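Will a machine empty my sink before I retire?

My neighbour Veronika Gulyás has a bet with me. She says that in 2 years a robot will do the boring half of her kitchen work, and I say it will not. The loser cooks dinner for both families, so I take the matter seriously.

Since May I have been reading what the people in this field write. Most of them train first in a simulated kitchen, where a dropped plate costs nothing. I understand this well. When I worked at Bruteso, on the packing line, I also broke things before I learnt, but there it was real glass and the foreman was standing behind me.

The chores they choose are very small ones. Take a thing out of a tray, put a thing in a tray, press a lever. At first I was disappointed, because I was waiting for somebody to fold a bed sheet.

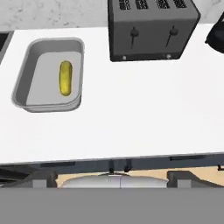
A simulated kitchen counter, with the tray on the left and the toaster at the back.

Then I tried to write down for Veronika how I take one vegetable from a tray without touching the sides. I filled a page and it was still not complete. How hard do I hold it? What do I do if it rolls? My hand knows and I don't.

On the shop floor it is easier, I think. At Bruteso every box came to the same place, 200 in a shift, and a simple arm could have done my job. In my kitchen the tray is in a different place every evening and my son puts his keys in it.

So for the moment I keep my side of the bet. Veronika has already told me what she wants for dinner.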